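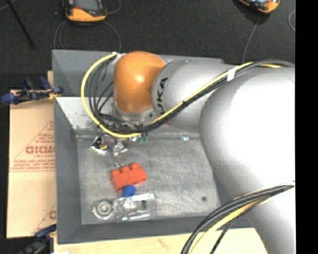
Pacing the 1500m off the wrong first lap

Search this blog
Search

I ran the 1500m at the Skellano open meeting in August and went through the first 400 two seconds too fast. I have done this often enough to want it written down.

The plan was even pace to the bell. The track at Skellano has its 1500m start on the back straight, as usual, so the first split most people take is at 300m, at the finish line. I find that split close to useless. The field is still sorting itself out on the bend, and a runner drawn wide covers extra ground before the break to the inside lane is complete. I now set the watch to beep at 400m from the gun and ignore the clock at the line until the second time past it.

The watch is a Biltico, bought second-hand. Its track mode snaps distance to lane one, so it reads short if you run most of a bend in lane two. Over the whole race mine gave 1,492m on one outing and 1,506m on another, both on certified tracks. I no longer trust it for anything except elapsed time.

Training since then has been mostly 300m repetitions at race pace with a 100m jog. The first two are run without looking at the watch at all — I guess the time, then check. My guesses were poor in the first week and always in the same direction, which at least makes the error easy to correct. Shoes were the old Prenora spikes with the 6mm pins. I tried the longer pins once on a wet surface and could not feel any difference.

The last 200m is a separate problem. I tied up badly at Skellano and lost places off the final bend, and I put that down to the opening lap more than to any lack of speed. My flat 200m time is the same as it was last season.

Next race is the Tănase Mile, same distance plus a bit, entries on the night. I will start at the back.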